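Search this encyclopedia Search Advanced search

Scene validity rules (simulated manipulation)

Scene validity rules are written conventions that govern how a simulated workspace is built, reset and scored when a robot arm is tested in it. They are used mainly for household manipulation tasks, in which an arm must pick up, move or arrange ordinary objects on a counter, table or shelf. A set of rules normally covers the starting layout, the physical properties given to each object, the motions the arm is allowed to make, and the conditions under which a trial counts as a success, a failure or a void.

The rules are distinct from robot safety standards. Safety standards protect people and equipment near a working machine. Scene validity rules protect the meaning of a test result. A trial may break a scene validity rule without any hazard being present, as when an object passes through the wall of a pan because its collision shape is too coarse.

Background

Early test scenes for manipulation consisted of a flat plane, a fixed arm and a few blocks. Such scenes needed few rules, as every object had a simple shape and a known mass. Furnished kitchens and living rooms brought in soft food items, hollow containers, overlapping furniture and reflective surfaces. Laboratories that loaded the same room model into different physics engines began to report success rates that could not be compared.

The first rule set to be circulated under its own name was the Lirneo Scene Practice, drafted by a working group under Nadja Riedl. It was followed by the Jekuta Profile, which keeps the Lirneo terms but sets tighter limits on object placement. Most later documents cite one or both.

Terms

Static fixture. Any part of the room that does not move during a trial. Cabinets, counters, sinks and built-in ovens are normally treated as static fixtures. A door or drawer that the task requires to be opened is classed as articulated.

Task object. An object named in the task statement, or one whose final position is used in scoring.

Distractor. A movable object on or near the work surface that is not named in the task statement. Distractors are simulated with full contact physics and may be struck by the arm.

Dressing. An object placed for visual realism outside the working reach of the arm. Dressing may be simulated as fixed. An object within reach may not be classed as dressing.

Work zone. The part of the surface in which task objects may start or finish.

Placement rules

Task objects must start in a stable position. Under the Lirneo Scene Practice, the scene is run without arm motion for 3 seconds before each trial, and any task object that moves during this period voids the layout. The settling period is not included in the trial time.

Objects may touch or rest on one another, but their collision shapes may not overlap at the start. This rule is the most frequently broken in scenes that contain food. Buns, fruit and sausages are often modeled by scanning, and the scanned surface is simplified before use. The simplified shape can extend past the visible one, so that two items which look separate are in contact. The Jekuta Profile requires the collision shapes to be displayed and checked by eye for each new food model.

Containers must be modeled as hollow. A bowl or pan represented by a single convex shape will support objects on an invisible lid, and grasps attempted inside it will fail for reasons unrelated to the controller. The usual remedy is to divide the container into several convex pieces that follow the wall and base.

Unusual poses are permitted. A bun standing on end or a tipped cup is valid if it is stable through the settling period. The pose must be recorded in the layout file in full, including rotation, and may not be left to the physics engine to find. 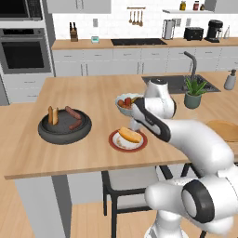

Simulated kitchen island with arm, plate and pan. The food items in such a scene are task objects or distractors according to the task statement.

Arm and gripper rules

The base of the arm must be fixed at a position that a real arm of the same model could occupy. Mounting the base inside a counter, or letting a link pass through a chair or cabinet, voids all trials run from that position. Some rule sets allow the collision check between the arm base and its own mounting surface to be turned off. The exception does not extend to the moving links.

Joint limits, speed limits and gripper force must be those published for the arm. Contact forces are harder to control. A simulated gripper can close on a soft object with a force that would crush the real item, and the object will come through unchanged if it has been modeled as rigid. The Lirneo document therefore sets a force ceiling for each object class and ends the trial when the ceiling is passed. Bread is placed in the lowest class and sausages in the next.

The arm must begin each trial from a stated home pose. A home pose in which the gripper touches any object is void. Hovering over a task object is allowed, but the clearance must be stated, as a short approach gives an advantage over one that starts from the side of the work zone.

Rendering rules

Where the controller relies on camera input, the rendered view is part of the test and is subject to its own rules. Light sources, surface materials and camera positions must be stored with the layout. Shadows must be turned on if they were on during training. A change of renderer version is treated as a change of scene.

Partial blocking of the view by the arm is not a fault. Rule sets differ on whether a second camera may be used to make up for it. The Jekuta Profile allows a second camera only if it could be mounted in a real room without standing in the path of the arm.

Reset and repetition

A reset returns every movable object to its recorded start pose and sets all velocities to zero. Resetting task objects alone is a common error. A distractor pushed in one trial then remains displaced in the next, and later trials are run in a scene that no longer matches its layout file.

Variation between trials is produced by changing the start poses within stated ranges. The Jekuta Profile specifies 11 layouts for each task, of which 6 are published and the remainder held back for scoring. A full evaluation consists of 3000 trials divided among the layouts. The random seed for each trial is logged so that any single trial can be run again.

Scoring

Success conditions are stated as measurable relations between objects. "The sausage is in the bun" is not accepted as a condition. An accepted form gives the permitted distance between the centers of the two objects, the permitted angle between their long axes, and the time for which both must hold after the gripper has opened.

Three outcomes are recorded: success, failure and void. A void trial is one in which the simulator, and not the controller, caused the result. Typical causes are objects ejected at high speed from an overlap, objects falling through a surface, and a solver that fails to converge. Void trials are repeated with a new seed and reported as a separate count. Reports that fold void trials into failures understate the controller, and reports that drop them without a count hide faults in the scene.

Criticism

The rule sets have been criticized for the effort they require. Lungu, a supplier of room models, found that checking collision shapes took longer than building the visible models, and now ships its kitchens with the check already recorded. Developers of the Wevix simulator have objected to the fixed settling period on the ground that it depends on the time step in use.

A further objection is that valid scenes do not ensure transfer to real kitchens. Riedl has replied that the Lirneo document makes no such claim, and that transfer must be measured on hardware under a separate procedure.

See also

Collision shape
Domain randomization
Grasp planning
Physics engine
Pick and place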